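House Rules for Folding Laundry with Grippers

Naomi Okoth's tips page, updated February 19, 2024

I love this job! Teaching a robot to fold clothes starts with a person folding clothes through a pair of hand-held grippers, and a family table is a wonderful place to do it. After 161 folds for the Walivar project I have a list of habits I stick to, and I'd be thrilled if you borrowed them.

1. Pick one table and stay there.
Finish a whole set at the same table before you move. Note which table it was on the log sheet, plus the room.

2. Leave the room lived-in.
Remotes, bottles and cushions can stay where the family keeps them. Just clear the patch you fold on, and ask before you touch anything that isn't laundry.

3. Turn off the cooking plate at the wall.
Plenty of dining tables have one set into the middle. Switch it off, wait 30 minutes, then check it with the back of your hand before any cloth goes near it. No exceptions on this one, please!

4. Start small.
Children's clothes are great for beginners. They fit between two grippers without much reaching, and a busy print makes it easy to tell one layer from the next.

5. Open wide, come down slowly.
Have the finger pads fully apart before you get to the cloth, and close them only when you're over the edge you want. If you catch two layers, let go and try again – a clean second try is worth keeping, so don't stop recording.

6. Keep the other hand in play.
One gripper holds, the other carries. Jörg Strobel taught me to bring the resting one in from the side, low and level, and my folds got so much neater.

Small clothes, two grippers, glossy table cover:
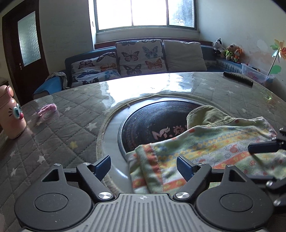
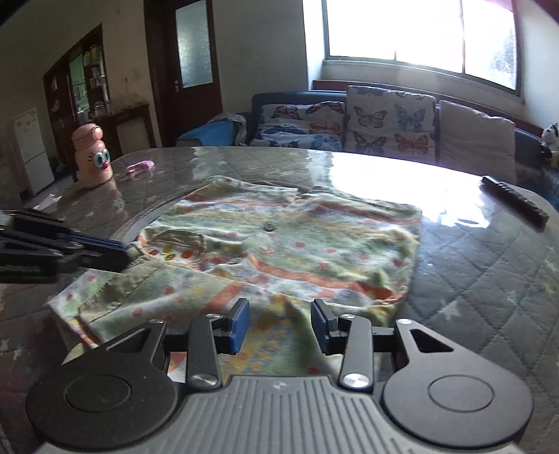 7. Watch the glare.
Clear plastic over a tablecloth can throw back a lot of window light. Try standing on another side of the table, or draw the curtain halfway and write down that you did.

8. Rest your wrists.
Stop after 12 folds, put both grippers down and shake out your hands. I set a kitchen timer too – I get carried away.

9. Wipe the pads between homes.
A damp cloth, then a dry one. Lint hides in the ribs, so go along the grooves. Pack the grippers with the fingers closed.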